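Inicio | Cocina | Orden | Limpieza | Contacto

Cómo vaciar, limpiar y volver a ordenar un cajón de encimera

Los organizadores de bambú que se colocan sobre la encimera acumulan migas, polvo de harina y bolsitas de té abiertas. Una limpieza a fondo cada dos meses es suficiente si se usan a diario. El trabajo lleva 60 minutos, secado aparte.

Qué hace falta

Un paño de microfibra, otro de algodón seco, un pincel de cocina viejo, jabón neutro, aceite mineral apto para uso alimentario y una bandeja para dejar el contenido. Si las guías son metálicas, también un destornillador de estrella pequeño.

1. Despejar la zona

Retire lo que haya delante del organizador. El cajón necesita salir recto y hasta el final, y en una encimera corriente de 60 cm de fondo queda poco margen. Los aparatos pequeños se desenchufan y se apartan hacia un lado. Si el tostador se ha usado hace poco, espere a que se enfríe.

2. Vaciar

Pase todo a la bandeja y separe lo que caduca de lo que no. Los sobres de especias sin fecha van a la basura. Las tazas y los cuencos que se guardaban dentro pueden lavarse mientras tanto.

3. Sacar el cajón

Tire con las dos manos, una a cada lado, sin cargar el peso en el tirador. Al llegar al tope, busque la pestaña de la guía. En el modelo Plikton, el que tenemos en casa, hay que levantar la de la derecha y bajar la de la izquierda al mismo tiempo. En otros basta con inclinar el frente hacia arriba.

4. Limpiar la madera

Primero en seco, con el pincel, insistiendo en las esquinas. Después, el paño apenas húmedo con una gota de jabón, siempre en el sentido de la veta. El bambú no debe mojarse a chorro ni dejarse en remojo. Seque enseguida con el paño de algodón y deje el cajón de pie hasta el día siguiente.

5. Revisar las guías

Pase el pincel por el carril y compruebe los tornillos uno por uno. Apriete solo hasta que hagan tope: la madera blanda se pasa de rosca con facilidad. No ponga aceite de cocina en el carril, se vuelve pegajoso y atrapa más migas.

6. Aceitar y montar

Una capa muy fina de aceite mineral por fuera es suficiente. El interior lo dejamos sin tratar. Con el cajón bien seco, alinee los dos carriles y empuje despacio. Si roza, sáquelo y vuelva a empezar. 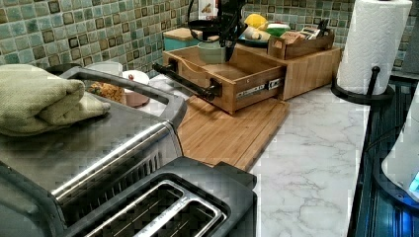

Naledi Molefe: yo dejé de aceitar el frente porque el tirador se me movía, y desde entonces solo limpio con el paño húmedo. Lo que sí añadiría es un papel encerado en el fondo. Se cambia cuando se mancha y el bambú dura más.

El papel encerado va bien si se corta un poco más pequeño que el fondo, para que no se levante en los bordes. Las láminas de goma no las recomendamos: retienen humedad debajo.

7. Volver a llenar

Lo de uso diario, delante. Los paquetes abiertos, en tarros o en cajas con tapa fuera del cajón. Procure que nada sobresalga por encima de los laterales, o se atascará al cerrar.

También en esta sección

Tablas de cortar de bambú: lavado y secado
Cómo limpiar la bandeja recogemigas del tostador
Dónde guardar los cereales abiertos
Manoplas de cocina: cuándo cambiarlas
Quitar manchas de té de las tazas claras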